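4.2. Planificación del equipamiento y coste por puesto

El presupuesto inicial se cerró en mayo, antes de tener claro el número de puestos. Error nuestro. Se pidieron ofertas a dos proveedores, Nultuteo y Drustemik, con el mismo pliego: brazo, pinza de dos dedos, cámara de muñeca, mesa y soporte de un año. Las ofertas no eran comparables tal como llegaron – Drustemik incluía la instalación, Nultuteo la facturaba aparte y por jornadas – así que hubo que rehacer las dos hojas a mano.

Criterio principal: coste por hora útil de puesto, no precio de compra. Una hora útil es la que termina en un episodio válido de manipulación de prendas. Quedan fuera calibración, cambios de pinza, paradas y limpieza de mesa. Con este criterio el orden de las ofertas se invierte. La de Drustemik es más cara en compra pero baja a 54 euros por hora útil; la de Nultuteo sube a 65. La diferencia viene casi entera de los repuestos de dedos, que en el segundo caso se sirven solo por juegos completos (ver Fig. 3 y el anexo B).

Las prendas se presupuestan como consumible. Parece poca cosa y no lo es. En el primer borrador estaban en "varios" y el gasto real desbordó la partida en el primer trimestre. Ahora van con línea propia: camisas y camisetas lisas, de varios tonos, con reposición mensual. El mobiliario tambien tiene línea propia. Mesas blancas de superficie mate, para todos los puestos iguales.
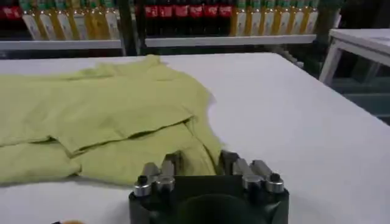

Figura 3. Puesto de manipulación visto desde la muñeca: pinza de dos dedos frente a una prenda de tono verde amarillento sobre mesa blanca; al fondo, estanterías con botellas.

El espacio también cuesta. La sala de Gromville se reparte con las tareas de tienda, que tienen su propia partida de producto y estantería. Compartir sala reduce el alquiler imputado a cada línea, pero obliga a planificar turnos. En la hoja de costes el alquiler se reparte por horas reservadas y no por superficie. Con reparto por superficie la línea textil salía penalizada, las mesas ocupan mucho.

Para la reserva de turnos y el registro de averías se usa Miah. Licencia anual, 155 euros por puesto. Se valoró hacerlo en una hoja compartida, se descartó tras dos semanas de reservas pisadas. L. Motaung (Lizelle Motaung, compras) mantiene el inventario de repuestos en la misma herramienta, con aviso cuando queda un solo juego de dedos por puesto.

Plazos. Entre pedido firme y primer episodio válido pasaron 103 días en el primer puesto. La mayor parte fue espera de la pinza, el brazo llegó antes y estuvo parado en su caja. Recomendación para quien planifique algo parecido: pedir la pinza primero, o a la vez y con penalización por retraso. En el segundo pedido se hizo asi y el proveedor aceptó la cláusula sin mas discusión.

Queda pendiente la amortización. Aquí se aplica a cuatro años, lineal, sin valor residual. Es conservador para el brazo y seguramente optimista para la pinza. El anexo B recoge la misma tabla con tres años para la pinza sola; el orden entre ofertas no cambia.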